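Plirkum Technical Reports > Automation > Cell Maintenance
Browse Issues Authors Search
Shares 6 Comments 0

4. Upkeep of the two-arm cell

The maintenance plan we inherited for the Ruro cell asks for a full recalibration of both wrist cameras every 75 hours of running. We could find no data behind that interval. The Koller procedure, which the plan cites, was written for a single arm on a fixed base, and its authors never tested it on a pair of arms sharing one table. We kept to it anyway for the first 300 hours, so that any later change would have something to be compared with.

Our check uses a plate of ordinary items in the space between the arms. Pliers are the hard case – long, thin jaws and handles that spread – and a small error in the wrist camera shows up there first. 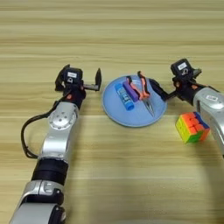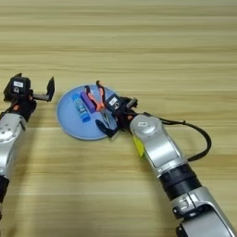
Figure 6. The two-arm cell with the check plate between the grippers. Both views include the glue stick and the pliers.

Does a recalibration every 75 hours make the grasps more accurate?

We could not show that it does. Over 330 check grasps, the error just before a recalibration was no larger than the error just after it. What did move the error was the cable at the wrist. When its slack had been taken up by an earlier repair, the wrist pulled slightly at the far end of its reach, and recalibrating only hid the pull until the arm was sent somewhere else.

We therefore doubt the claim in the Hubáček notes that camera drift is the main fault in cells of this type. Their log records a cable change and a recalibration in the same visit, and credits the second. Ours separates them, but it covers one cell and one crew, and the table was moved once in April. Until someone repeats the test elsewhere, we check cable slack and mount screws before each shift and recalibrate when the plate check fails.

Previous section Contents Next section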